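Torvik T12 induction cooktop, six months in
Reviewed by Jade Kennedy

Quick one, dinner is on. People keep emailing about the Torvik so I'm putting it all in one place and then I'm done with it for a while.

Short version: keep it if you have it. Buy it if it's on sale. Don't pay full price for the bridge zone, the bridge zone is a gimmick.

Background for anyone new. We had gas for 12 years. Old range, two burners that lit, two that needed a match. Wanted induction but didn't want to rewire the whole kitchen, so a drop-in with four zones was the plan. Looked at the Muleck first. Nice controls, real knobs, but the cutout was too deep for our cabinets and the drawer underneath would have had to go. I like that drawer. So, Torvik.

Install. Not hard but read the sheet first. I didn't. The foam strip goes on before you drop the thing in, not after, and you will not get it back out without a second person and some bad language. Electrician was Eilif Lie, he did the oven circuit too. In and out before lunch. He grumbled about the length of the cable and he was right, it's short. If your junction box is on the far wall, plan for it.

Boiling water. Fast. Stupid fast. Pasta pot, lid on, boost, and I barely have time to grate the cheese. This is the reason to buy one and it hasn't gotten old.

Low heat. Mixed. Level 2 is a proper simmer, level 1 is basically a warmer. It pulses though. You can see it in a thin pan, bubble bubble nothing, bubble bubble nothing. Cast iron evens it out. For chocolate I still use a bowl over water, tried it direct twice and scorched it once.

Noise. Ours hums on boost with the cheap skillet. Heavy pans, no hum. The fan runs on after you switch off, longer than I'd like. My neighbor Thodoris Stergiou has the same model and says his is silent, so maybe I got a loud one or maybe he's not listening.

Controls. Here's my real complaint. Touch strip along the front edge, flat glass, and it hates wet fingers. Also hates flour. Also a dish towel will set it off, then it beeps and shuts down everything including the pan you cared about. There is a lock but the lock also locks you out of turning the heat down, wich is the one thing you need in a hurry. Muleck wins this one easy.

Cleaning. Wipe it, done. Sugar is the exception, get it while it's warm with the scraper. The scraper they give you is junk, get a proper one with a metal holder.

Counter around it. Lots of questions on this. The glass sits slightly proud of the stone, with a thin bevel. Crumbs collect in the seam. A busy, veiny stone hides them and a plain dark one doesn't, so think about that before you pick a slab.
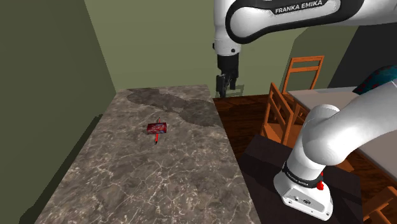 WOVMONT, June 23, 2026

Update. Adding this part after the warranty call so it's all together.

The back left zone started throwing an error code a couple weeks ago. Cuts out mid cook, comes back if you leave it alone for a bit. Called the service line. On hold for 12 minutes, not terrible. Got Siv Strand, who was patient and knew the product, and she had me flip the breaker and wait. Worked for a day. Then back to the error.

Second call, they sent a tech, Italo Santoro. He swapped the sensor under that zone, no charge, and showed me the vent gap below was too tight. My fault, I'd shoved baking sheets down there. Moved them. No errors since.

So is that a point against it? Half a point. Part failed early, but they fixed it and didn't argue. I've had worse from bigger names.

Pans. If a magnet sticks it works, mostly. My old Tamari saucepan has a magnetic base but it's small and the big zones don't see it at all. Fine on the front right. Check your smallest pan before you order, especially if you make coffee on the stove.

The bridge zone, since I brought it up. It joins the two left zones for a griddle. Middle of the griddle stays cooler than the ends. Pancakes come out in three colors. Used it maybe four times, won't bother again.

Price. I paid full, then it dropped by $102 the next month. Still mad. It goes on sale a lot so just wait.

Good: speed, cleaning, the service people.
Bad: touch strip, short cable, bridge zone, fan that runs on and on.

Would I buy it agian? Yes, on sale, and the version without the bridge. If you can fit the Muleck in your cabinets go look at that one first and try the knobs.

Comments are open, I'll get to them when I can. Please no more questions about woks, I don't own a wok.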